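About Bunting Preserves
July
By the Bunting office

Bunting makes chutneys, relishes and fruit vinegars in a single-storey unit at Fletstead. The business began as a market stall in Flullow and moved when the kitchen there could no longer hold a second boiling pan. Production is now split between short runs for farm shops and a standing range of 4 chutneys sold by the case.

Fruit and vegetables are bought by variety and grade. Apples are taken firm, plums slightly under-ripe, onions dry-skinned and free of shoots. Each delivery is weighed in, given a lot number and held in the cool store until it is trimmed. Recipes are written by trimmed weight, so a poor crop changes what we buy and leaves the recipe alone. 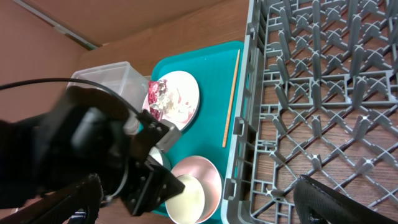

Chutney is judged by acidity, soluble solids and set. Acidity is measured on every batch after cooling, solids during the boil with a refractometer. Set is checked by eye and spoon: a small amount goes into a little white dish, the dish goes on a tray, and the sample is left to stand before the spoon is drawn through it. A channel that fills with thin liquid means the pan goes back on the heat. Results are entered on the batch sheet with the time of day.

Our largest pan yields about 200 jars. Jars are filled hot, capped and labelled on site. The plum and mustard seed chutney is kept back for 2 months before sale, as the vinegar is sharp when new.

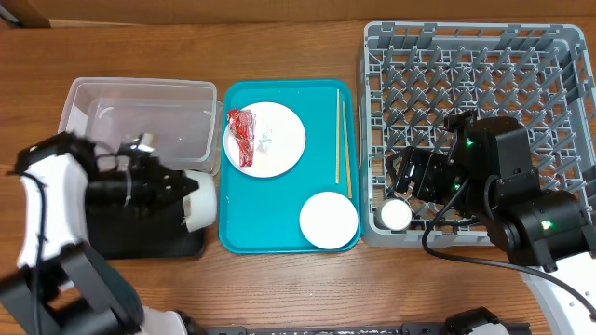

Page last changed: July (wholesale section)

Wholesale customers order by the case. Mixed cases are accepted for the standing range only. Deliveries to Trellton and Flullow are made in our own van; all other orders go by carrier on pallets or in divided cartons. Shelf life, ingredients and allergens are given on the product sheets, which are sent with the price list. Mustard and celery are both handled in the unit.
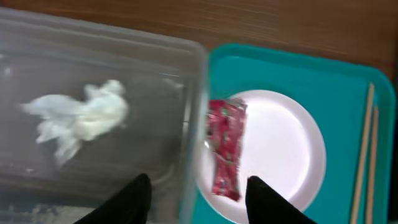

Clear plastic container, white tissue or cloth inside.

We do not make private recipes below one full pan. Enquiries for own-label work should state jar size, quantity and the month required.

Contact: Bunting Preserves, Unit 4, Fletstead | Telephone extension 3749 | Copyright Bunting Preserves | Back to top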